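Dakitz Members' Forum
Section: Automation in Homes and Small Workshops
Topic: Are machines ready for ordinary chores? Request for positions before the November meeting

Posted by s_eskildsen (Moderator)
8/2/26

Members are asked to state their position on the following matter. The housing services office at Plandine has inquired whether this association would support a trial of machine assistance in shared kitchens and in the ground-floor workshop. The duties under discussion are wiping counters, emptying drawers and cabinets, sorting hand tools, and clearing floors. Replies should address present capability. Forecasts may be placed in the separate thread.

Sille Eskildsen

Posted by fsial

I do not support a trial at this time. Our maintenance department at Pilkington reviewed a mobile unit for bin collection and tool return over one season. It performed the transport portion acceptably. It did not perform the return portion acceptably, as a wrench placed at an angle in its tray was treated as an unknown item and left for staff. The log closed with 299 items set aside for manual handling. Each of those required an employee to walk to the unit and do the work the unit had been assigned.

Fahad Sial
Facilities

Posted by saqib.bugti

With respect to the previous post, 299 items has little meaning without the total. Would the member please supply it?

Posted by fsial

The total was 2157 items.

Posted by saqib.bugti

Thank you. The large majority of items were therefore returned without staff involvement, and I would consider that a reasonable basis for a trial in the workshop. I would agree that kitchens are a separate question. The workshop has fixed racks, marked outlines and the same tools every day. A kitchen shared by several households has none of these.

Posted by samina_dhanial

I write on behalf of the residents' liaison desk. The residents we serve do not ask for transport. They ask for help with low cabinets, with drawers, and with floors, in that order. A resident with limited movement in the shoulders can wipe a counter but cannot retrieve a pan from the back of a lower shelf. Any trial that begins with counters because counters are easy will be of small use to them.

I would also ask that members stop using the word "chores" as though it described a single task.

Samina Dhanial

Posted by fsial

The point regarding cabinets is accepted. It strengthens my objection. Cabinets are where reach, poor light and mixed contents come together, and I have seen no unit that I would leave alone with one.

Posted by s_eskildsen (Moderator)

Members are reminded to sign posts where they speak for a department. Mr. Arain has been asked to comment, as the Flondach group has been working on cabinet and counter tasks in simulation.

Posted by s_arain

I am glad to do so. Our work is carried out in rendered kitchens, and I make no claim for it beyond that.

The chief difficulty in our kitchens is the space just under the countertop. An arm that is comfortable above the counter has to fold itself considerably to reach below it, and by then its own links may stand between the camera and the item wanted.
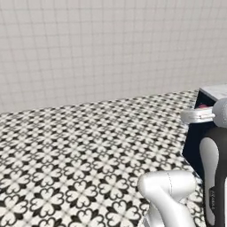

We run each kitchen layout 200 times before altering anything, and the floor and wall finishes are varied between layouts so that the system does not come to depend on one pattern. Results for open counters are steady. Results for anything under the counter edge are not, and I would not recommend that Plandine rely on them. I differ from Mr. Sial on one matter only - a supervised trial would tell us a good deal that rendered kitchens cannot.

Shoaib Arain
Flondach

Posted by saqib.bugti

Supervised by whom, and at whose cost? A staff member standing beside the unit could empty the cabinet.

Posted by s_arain

At the outset, by our own personnel. I am not able to commit the group past the first 2 months.

Posted by samina_dhanial

The liaison desk would support a supervised trial on those terms, provided that lower cabinets are included from the beginning and residents may decline.

Posted by fsial

My position is unchanged for kitchens. I withdraw my objection for the workshop.

Posted by s_eskildsen (Moderator)

The positions above have been entered for the November agenda. Members who have not yet replied may do so in this thread. Questions concerning cost should be sent to the Plandine office directly.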